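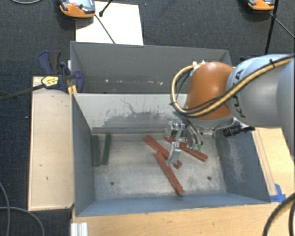
Chapter 5
Safe Practice in Robotic Bin Picking

Learning objectives

After studying this chapter, the reader should be able to:
state the duties of the integrator and the user of a picking cell;
describe the checks required before automatic operation;
explain how hoses and cables on a moving arm are to be routed and inspected.

5.1 Introduction

Bin picking is the removal of parts from a container in which they lie in no fixed order. The position of each part differs from one cycle to the next, and so does the path of the arm. A risk assessment that considers only a single taught path is therefore incomplete. It must cover every position the arm can reach inside the bin, over its walls and in the space beside it.

The bin itself is part of the cell. It shall be held in place by a fixture or clamp, and its location shall be confirmed after each exchange. Where two bins stand side by side, the shared edge is treated as an obstacle in both.

Cables and hoses carried on the outside of the arm need slack for the full motion of the wrist, but a loop that hangs too low may catch on a bin wall. Section 5.2 sets out the inspection routine used at the Lornadton training plant, where ties and connectors are examined at the start of each shift.

Bars and other long parts require particular care. They may rest against one another, and lifting one can shift its neighbor. Section 5.4 treats this problem through the Stelell case, with a record of 1,610 picks.

Key terms: reach envelope, fixture, dress pack, shared edge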